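3.2 Collecting the demonstrations

All demonstrations were recorded with hand-held grippers. Each person held the gripper by its handle, carried out the task on a tabletop, and put the gripper down when the task was done. The recording starts and stops with a foot switch, so both hands stay free for the work. We chose this setup over remote control of a real arm mainly for speed. In our early trials with remote control, a single pick-and-place took so long that people grew tired and began to cut corners.

Five people took part: Celeste Fuentealba, Valentina Núñez, Gervasio Gallardo, Graciela Ibarra and Hortensia Núñez. Only Gallardo had used a gripper of this type before. The others practiced for one afternoon, and their practice recordings were thrown away. Work began in October and was done in the same room throughout, with the blinds closed and the ceiling lights on. One Sunday session was repeated in full after we found that the clock on the recording computer had drifted.

We recorded 615 demonstrations over 8 task types. The tasks were short and used common household and office items: moving an item from one side of the table to the other, standing it upright, turning it over, placing it in a tray, and so on. The person was told the name of the task and the target item, and nothing about how to reach for it. We did not correct the grip unless the item was dropped. Dropped items were marked in the log by the second person in the room, and those recordings were kept apart from the main set.

3.3 Approach and idle segments

A demonstration does not begin at the moment of contact. The gripper is first brought over the table with its fingers open, and in many recordings it stays there for a short time while the person decides where to go. We call this the approach segment. It ends when the fingers start to close. Segments with no clear motion of the gripper and no change in finger opening are called idle.

Earlier versions of our pipeline, which we named Evo, cut out all idle segments before training. The policy trained on that data moved well once it was near an item but often closed its fingers too soon. We therefore went back and labeled the approach segments by hand. Two people labeled each recording, and where they disagreed on the start of closing, the earlier mark was used. Fig. 4 gives two views of the open gripper over the table.
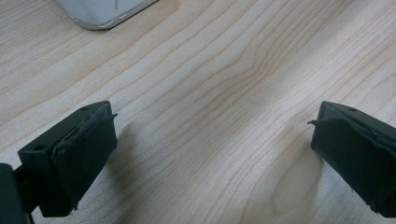
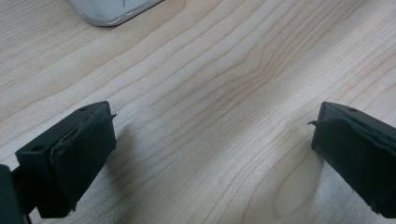 Fig. 4. Two views from the camera on the gripper. In both, the fingers are wide apart with nothing between them, and part of a light-colored item shows at the top edge.

Views with open fingers are hard for the policy for a simple reason: the current image says little about what to do next. The item to be picked may be far from the fingers or mostly out of view, and the same image could be followed by a move forward, a move to the side, or a pause. In both views of Fig. 4 only a rounded corner of the item beyond the fingers is visible, and most of the image is wood grain. A policy that sees one image at a time has to guess the position of the whole item from that corner. We give the policy a short history of images and finger openings, which lets it tell a pause from a slow move.

After labeling, 344 of the demonstrations had an approach segment long enough to be used on its own. These were sampled more often during the first part of training and at the normal rate after that. Idle segments inside an approach were kept, but shortened so that no single pause could fill a training batch. Idle segments after the item had been released were still removed. The same rules were applied to all task types, and we did not tune them for any one task.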